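Used Dishes: Questions We Get a Lot

Last gone over in September. Answers by Şükran Kılıçarslan unless someone else wants to argue.

Is "vintage" a real category?

Not on resale sites. Sellers on Rinora can tick the vintage box on anything, and they do. I have seen it on mugs with a microwave-safe symbol and a web address on the bottom. Ask for a photo of the underside before you ask anything else. If the seller won't send one, move on.

A listing says "Eglītis style." Is that Eglītis?

No. "Style," "inspired," "attributed" and "in the manner of" all mean the seller can't show you a mark. You may still like the bowl. Pay what you would pay for a bowl.

Should I worry about lead?

With older or unmarked glazed pieces, yes, enough to keep them away from food. Bright decoration on the eating surface, a worn or chalky glaze, and anything sold as ornamental are the usual warning signs, but you can't tell by looking. A plate can look perfect and still leach.

Do the home test swabs settle it?

They settle less than the package suggests. A swab reacts to what is on the surface at the spot you rubbed. A clear result from a Zoltden swab, or any other, does not tell you what tomato sauce will pull out over an afternoon. If you need a real answer, a lab can give you one, and the fee will probably be more than the plate cost. I put doubtful plates under houseplants.

Does Mokness polish remove scratches?

It removes gray marks, most of which are metal left behind by knives and forks. An ordinary mild cleanser does that too. A scratch in the glaze is missing glaze, and no paste puts it back. The "100 uses per jar" on the label assumes a much smaller dab than the one in the instructions.

What about crazing?

Fine cracks in the glaze let liquid into the body underneath. Some people eat off crazed plates their whole lives. I don't, and I don't believe the bleach soak videos, which show you a whiter plate and call it a clean one.

Someone is asking $2,000 for a dinner service. Is it worth that?

Look at sold prices, never asking prices. Then count the pieces yourself. A "service for 24" can turn out to include saucers, lids and a gravy boat in the total. We followed 5 such listings last spring and all of them were relisted lower.

How should I pack dishes for pickup?

Plates on edge, paper between each one, heavy things at the bottom. Bring your own box. "Will be well wrapped" has meant a grocery bag more than once.

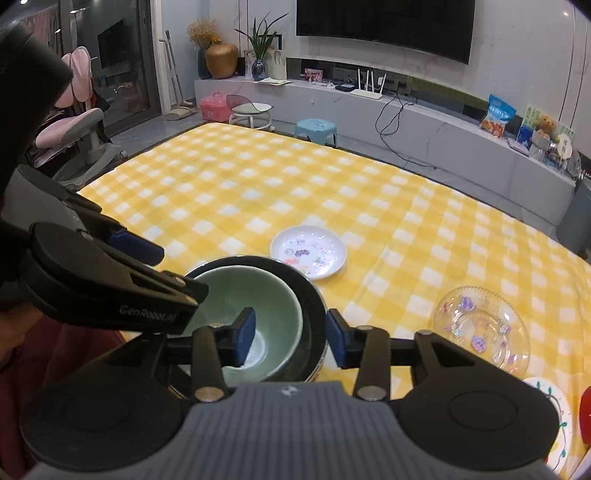 Do I need a matching set at all? The stores would like you to think so, and so would anyone selling replacement pieces at triple the price. I have never had a guest mention it. What matters more is whether things stack. A pale green bowl that sits inside a larger dark gray one earns its shelf space, and a white plate with a green leaf pattern can go on the same table without anybody's permission. Before you buy an odd bowl, take along one you already own and try it for fit. Measurements in listings are often taken from the wrong edge, and "standard size" is not a size.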